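Speaker notes – evening talk, February
Small states and ceasefire monitoring: what the Geltita mission can teach us

Good evening, and thank you for the invitation. I will speak slowly, and please stop me if a word is not clear.

Start with the map. Kumwood is the town on the north bank, Dandberg is the town on the south bank. The ceasefire line follows the river between them for 87 kilometres. Most people in this room have heard of the line only when there was shooting on it. I want to speak about the quiet months.

(Pause. Ask who has been in the region. Usually one or two hands.)

The mission has its office in Geltita, a village on the north side. Nine countries sent observers. They have no weapons, and they may not enter a military post without an invitation. What they have is a car, a radio and the right to ask. When I worked there I thought this was very little. Later I understood that both commanders were afraid of the daily report, and this changed how their soldiers behaved.

Explain the report. It goes out at 7 in the evening, to both sides at the same moment, in the same words. There is no secret version. If one side fires, the other side reads it, but it also reads what its own men did that day.

Tell the story of the bridge here. Eleven days of talks about one broken bridge. The two delegations did not agree who had broken it, and in the end the text said only that it "is to be repaired". Torbjørn Haugen, who led the talks, told me that a passive verb had saved him a month. (They normally laugh here. Wait.)
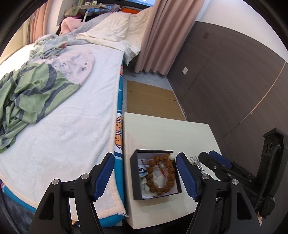
Who pays when the mandate is extended? The nine sending countries pay the salaries of their own observers, and the cars, the fuel and the office are paid from a common fund, which must be filled again every year.

This is the weak point, and I should say it clearly. Two years ago the fund was late and the patrols on the eastern part stopped for some weeks. In that time both armies moved their guns closer. I cannot prove that one thing caused the other. I can say that the guns did not go back when the patrols started again.

Now the Vītola proposal. Do not read all of it, the handout has the full text. Main points only:

– one payment for three years, in place of one every year
– observers stay for a full year, so that they know the roads and the people
– a telephone line between the two commanders, open day and night

The third point is the cheapest and the most difficult. Dandberg says yes. Kumwood says it will talk only through the mission. My own opinion is that Kumwood will accept if the line goes through the office in Geltita, but I have been wrong about Kumwood before.

If there is time, say something about the farmers who cross the river to reach their fields. If not, go to questions. Leave the map on the screen.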